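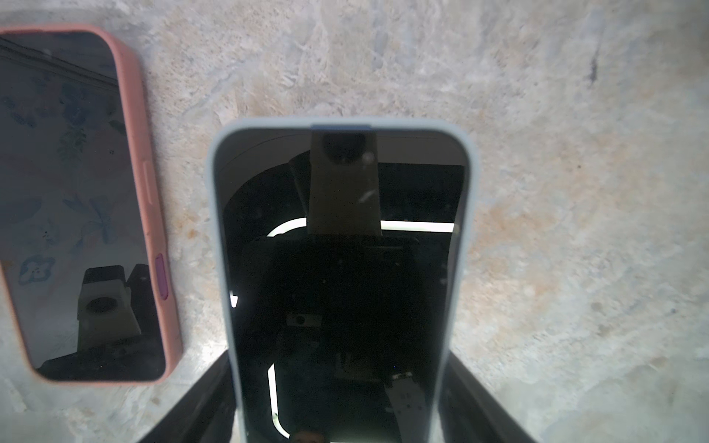 # Two Phones and a Stone-Like Surface: An Evening with Atieno Mfaume

The first thing Atieno Mfaume wants me to know is that she never set out to build a robot arm. She set out to fix a desk lamp. The spring in the lamp's elbow had given up, she took the thing apart on a Saturday's worth of newspaper, and somewhere between the second screw and the third she began wondering what it would take to make a lamp that moved by itself. "And then you're lost," she says, laughing, and gets up to put the kettle on. "You go from a lamp to a motor, and from a motor to seven motors, and your sister stops asking when you'll be finished."

The arm is called Barasa. It has been in the works since a year ago November, partly at her home and partly at Undwood, the shared workshop where she rents a shelf and half a bench, and lately what she has been teaching it to do is pick up phones. She keeps two old ones for practice, one in a pink case and one in a pale blue-gray case, and their screens stay off while she works.

Why phones? She has a long answer to this (she has a long answer to most things, and I enjoyed every one of them). Part of it is that phones are what people leave lying around. "A cup has a shape you can grab. A block is practically begging to be picked up. But a phone lying flat, there's hardly anything to hold on to! You have to come at it from the two sides and squeeze just enough, and the case has those rounded corners, so if you're a hair too high you slide right off."

The other part is the glass. A camera rides down near the gripper, looking at whatever the fingers are about to touch, and a dark screen throws back everything above it. "So the arm looks down and what does it see? Itself," she says. "Its own bracket, its own lens, the lights. The first week I was saving pictures and I thought, who put another robot in there?" The program that finds objects, which she named Bollel after a word her nephew made up, used to mark those reflections as things worth reaching for. She now has it look for the rim of the case before it pays any attention to the glass.

That change came out of a long talk with Musyoka Koech, who has the bench next to hers at Undwood and mostly builds clocks. "He doesn't care for computers at all," she tells me. "But he said, when I pick up a watch crystal I look at the edge, I never look at the middle. I went home and rewrote the whole thing that night."

Koech, when I reach him by telephone, remembers it differently. "I told her to go to bed," he says. "The part about the edge was just conversation."

She has logged 1781 tries at gripping so far, in a green notebook and then in a spreadsheet when the notebook filled up. The fingers are on their fourth design. The first set was stiff and scuffed a case she'd been fond of, the second was so soft that everything sagged, and the third she would prefer not to discuss. The current black pair narrow toward the tips, so they can get in beside a thin object when there's another one lying nearby.

I ask what the whole project has cost, and she goes to find the envelope where she keeps the receipts. The motors came to 520 dollars, secondhand. She had set herself a limit of 1000 for everything and is still under it, provided you don't count the replacement lamp.

There is plenty left to do. The cable at the wrist catches when the arm turns too far, and she'd like the grip to loosen more slowly when it sets something down. She has also begun drawing a smaller arm, to be called Sideo, that could sit on a shelf and hand things to the first one. The drawings are taped inside a cupboard door, and she opens it to show me while the tea goes cold.

"My sister wants to know if it can do dishes," she says, closing the cupboard again. "I told her to ask me next November."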